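Quail below a rabbit hutch - ammonia and coccidia risk?
Posted in Small Livestock, 19/01/2023

Hòa Đặng
I keep 17 coturnix quail in a wire-floored cage, and I have room for one more structure in the same shed. The plan is a two-tier stack with the rabbit hutch on top (4 does, no buck) and the quail below. The shed floor is sealed concrete, with one ridge vent and one louvered gable vent. Each tier would have its own dropping tray.

Two things I can't settle from reading. First, does rabbit urine in the upper tray raise ammonia enough to matter at quail height? Second, can coccidia pass between the two species? A neighbor says yes, the feed store says no.

The upper tray is 200 mm above the quail roof. I could raise it, but then the hutch doors sit too high to reach comfortably. 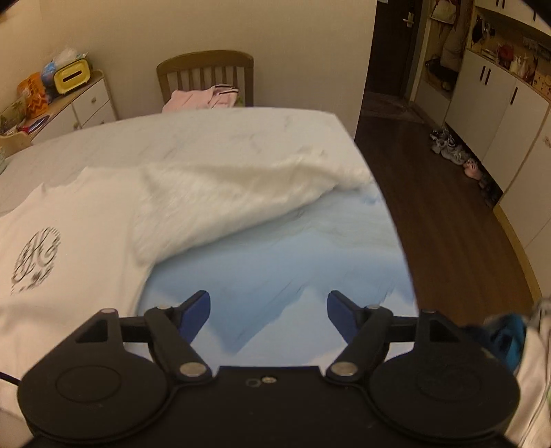
Feed is stored in a separate bin, so cross-feeding isn't an issue. I clean trays twice a week and could go to three times.

Yến Âu
Coccidia first. Eimeria species are strongly host-specific. The ones that infect rabbits do not establish in quail, and the reverse holds too. Your feed store is right on that point. Bacteria are a different matter. Salmonella and Pasteurella can move between birds and rabbits, so a leaking upper tray is a real fault and needs fixing the same day.

On ammonia, the upper tray is a source and so is the lower one. Quail droppings are high in nitrogen and will probably give you more trouble than the does. Rabbits are the weaker party here - their airways react at fairly low levels, and they would be sitting above the birds. I would put the two cages side by side if the shed allows it. If not, slope the upper tray to a gutter and drain it to a covered bucket, so urine doesn't stand. Empty the bucket daily.

Keep the gable vent open in December as well. People close it for warmth and get snuffles by the end of the month. Dry cold is easier on both species than damp air.

Also check noise. Does thump at night, and quail flush straight up. Fit a soft ceiling in the quail cage.

Wastanari
I had them stacked for a year, no problems. Pine pellets in the trays. Don't use cedar.

Hòa Đặng
Side by side fits if I move the feed bin. Will do that and skip the gutter.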